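## 4. Rendering and Control in the Same Loop 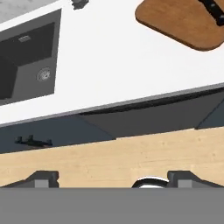

**Figure 3.** Wrist view in the simulated kitchen, with the sink at left, the cutting board at upper right and both fingers open.

Why does the policy run at a different rate from the renderer? The policy only needs a fresh view when the gripper has moved far enough for the view to matter, while the joint controller needs a new target at every physics step, so we let each one keep its own clock and pass messages between them through a small buffer.

That buffer is the heart of Neva, and it is the part of the system we most enjoyed building. Earlier versions of our stack called the renderer, waited, called the policy, waited again, and only then stepped the physics. It was easy to read and painfully slow. Worse, any change to the render settings changed the timing of the whole loop, so two runs with the same seed could drift apart after a few seconds of simulated time. We spent most of February chasing one such drift through the contact solver before Valentin Bachmann traced it to a shadow setting.

### 4.1 Clocks and the message buffer

Neva keeps three clocks: physics, control and view. The physics clock is the master, and the other two are whole-number divisions of it. In all experiments reported here the view clock ticks once every 20 physics steps. Every message carries the physics step at which its content was true, and a reader may ask for the newest message or for the message closest to a given step. The second form turned out to be wonderfully useful for debugging, because we can stop the simulation anywhere and ask what the planner knew at that moment.

Messages are never changed once written. A late view is still stored under the step it belongs to, and the planner decides whether it is too old to use. We tried a stricter rule first, in which late views were thrown away, and it made the planner jumpy near the edges of the counter, where a missing view often left it with no estimate of the surface at all.

### 4.2 Surface estimates from the wrist view

Large plain counters are hard for the depth network. A smooth white surface gives it very little to hold on to, and the raw depth there bends toward whatever textured region is nearest. We handle this with a plane prior. The segmentation head, which we call Tomov, labels each pixel as support surface, opening, object, robot or background. Pixels labeled as support surface are fitted to a single plane, and the fitted plane replaces the raw depth if the residual is small enough.

The sink deserves its own label. In our first label set the basin floor counted as support surface, and the plane fit happily averaged it with the counter. The result was a tilted plane that passed through neither. Adding the "opening" label fixed this completely, and it also gave the planner a region in which it should not try to set anything down.

Robot pixels are masked before any fitting takes place. The gripper body covers the whole bottom of the wrist view and the fingers rise into it, so a fixed mask handles the body and a second mask, computed from the commanded finger opening, handles the fingers. The finger mask is widened by a few pixels on each side. A tighter mask let thin strips of finger through, and the planner would then report an obstacle that followed the arm wherever it went. It was very funny to watch and quite hard to find in the logs.

### 4.3 Planning over the counter

Reach planning is done by Widmer, our sampling planner, which works in joint space and checks candidate paths against the fitted plane and a coarse voxel map of everything else. A cutting board adds a second, slightly higher surface, and we found it best to treat the board as an object with a flat top. This lets the same code handle a board that has been turned at any angle to the counter edge, with no special case for its corners.

Long, thin items lying on a board get one extra step. The planner fits a line to the object's pixels and prefers grasps that close across it. If the item runs out of view, the fit is marked as partial and the first motion becomes a short viewing move, after which the grasp is planned again from the new image. We were delighted by how much this simple change smoothed out the behavior of the arm.

### 4.4 Evaluation set

We generated 3,000 kitchen layouts with the Illport scene tool, varying the counter height, sink position, cabinet finish, floor material and object placement. After removing layouts in which the target could not be reached from any base pose, 1,182 were kept for evaluation. The filter is strict by design, and we would like to loosen it once the base is allowed to move during a reach. The 17 longest planning times all came from layouts with the target directly behind the faucet, and we return to these in Section 5.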